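Make-up lessons: does your school actually give them?

Adult Learners > Lessons, Teachers and Fees

flatpick_annie
Jan 17, 2021

I've been having cello lessons at Misum since October and have now met the make-up policy, which I had signed without reading, like everyone else on earth.

I missed two lessons last term. One was my fault (I wrote it down for the Thursday). The other was theirs, as the teacher was ill. I assumed the first was gone and the second would be put back on at the end. Their booking page, which runs on something called Altau, says both are "forfeit". I rang and was told that a lesson cancelled by the school becomes a credit, but the credit runs out at the end of the term in which it was given. Mine was given on the last teaching day of term. It lived for an afternoon.

The year costs £801, paid up front because there was a small discount for doing so. I can see why they don't chase round after people like me who can't read a calendar. But is the second one normal?
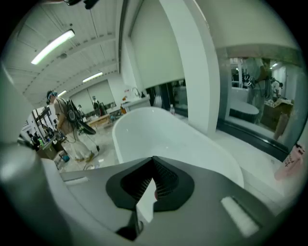
bassoonatic
Posts: 906

Normal, no. Common, yes.

I'd write to them and keep it short. Say the school cancelled, give the date, ask for either a lesson or the money. Don't mention the one you missed yourself, you'll only cheer them up.

old_reed
Posts: 6

I'm going to be unpopular. I teach, though not at Misum, and a term's fee pays for a place in the teacher's week. If you don't come, I'm still sitting there with the heating on. Students seem to think a lesson is like a tin of beans and can go back on the shelf.

As for the credit, somebody has to draw a line. I had a lad who saved his up for over a year and then wanted them all in the fortnight before his exam.

flatpick_annie

I agree about the place in the week and I'm not asking for the one I missed. The teacher didn't come to the other one, though. I was there, tuned, sat in the corridor with a cello between my knees, being looked at by a boy with a recorder.

bassoonatic

@old_reed in this case the tin of beans was paid for and the shop was shut.

old_reed

Fair. If I'm ill I put it back on, always have. I thought we were talking about both.

semiquaver_sid

I was at Misum for a while before I moved to Rengifo on the other side of town, so I can compare a bit. Misum's teaching is better. Rengifo's office is better, by which I mean they answer. Rengifo give you a catch-up week at the end of each term when every lesson the school cancelled gets put on, and if you can't make your slot then it's tough luck. You know where you are with it.

What you don't get at Rengifo is a room with a working radiator. Bring gloves, ideally the sort you can bow in. 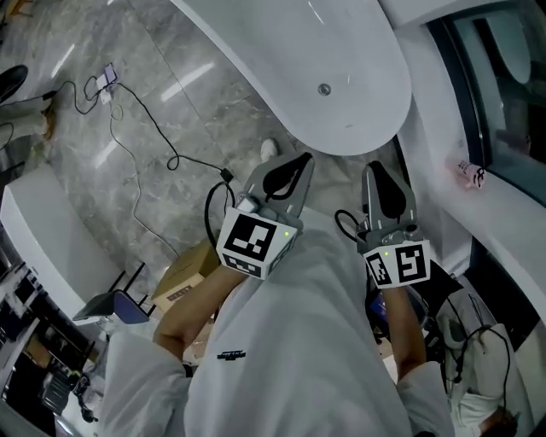
plonk

Does the catch-up week cover group classes as well? I do the Saturday strings at the Villari hall and when ours gets cancelled we just get an email with a sad face in it.

semiquaver_sid

Not the groups as far as I know. Ask before you sign up, they're touchy about it afterwards.

tenor_clef_hater

Going to disagree with nearly everybody. Paying for a whole year up front is where this went wrong. Pay by the term, even if it costs a bit more, and then when the office is being daft you can say you're thinking about whether to come back. It's surprising what the computer can be made to do at that point. Once they've had your £801 all you've got is your charm.

flatpick_annie

My charm got me put on hold twice.

old_reed

By the term is worse for the teacher, mind. I don't know who I've got from one term to the next, and nor does my bank. I'd sooner schools took the year and behaved decently.

tenor_clef_hater

So would I. I'd also like to sight-read in tenor clef.

bassoonatic

Annie, have you got the policy in front of you? Check whether the bit about credits says "cancelled by the student". A lot of schools copied theirs from each other years ago and the wording for the two cases got squashed together. Mine had a paragraph about swimming kit in it.
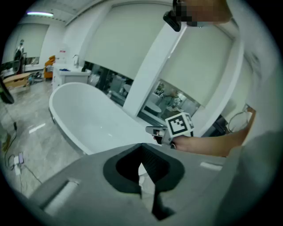 flatpick_annie

Just dug it out. It says credits "arising from notified absence of the student" run out at the end of term. Absence of the teacher comes under a separate heading, and all it says is that the lesson "will be rearranged". No end date at all.

So I think Altau is applying the one rule to everything and the person on the phone was reading me what was on the screen. I've written to them, four lines, nothing about the Thursday.

old_reed

Good. That's the school's own wording, they can hardly argue with it.

semiquaver_sid

You have met schools, haven't you?

plonk

Let us know what they say please. I'm off to look for the strings policy, if there is one.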